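December 26, 2020
Bimanual cell, lid task, Gustley policy

Reran the action chunk comparison from November with the retuned wrist gains. Training set is unchanged: 434 teleoperated demos, no relabeling. Two checkpoints, chunk length 8 and chunk length 200, both evaluated with the same start poses and the same random seeds.

Chunk 200 still commits too early. Once the left gripper starts down toward the lid, the right arm follows its half of the plan even when the box has shifted. Chunk 8 corrects for the shift but dithers near contact, mostly in wrist roll. Temporal averaging (Zamham script, default decay) takes out most of the dither and adds a lag I can see in the joint logs.

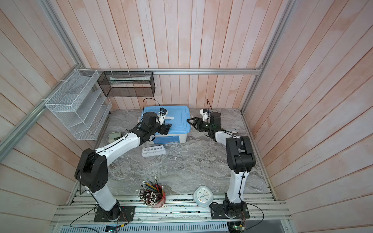
Valquíria Pacheco thinks the lag is in the averaging buffer and has nothing to do with the network. Plausible - the buffer is filled before the timestamp check, so stale predictions get full weight. She is patching it on the Rirkent branch. Do not merge until the offline replay matches.

Clutter: left in place for all runs, same as during demo collection. Have not tested with it removed. If the policy is using any of it as a landmark, we would not know from these numbers.

Loss is flat after step 4,000 on both checkpoints, so longer training is not the next thing to try. Hjaltadóttir augmentation (crop and color jitter, wrist views only) is.

To do:
replay with patched buffer
chunk 8 with jitter, same seeds
recheck right wrist camera extrinsics - reprojection error was higher than left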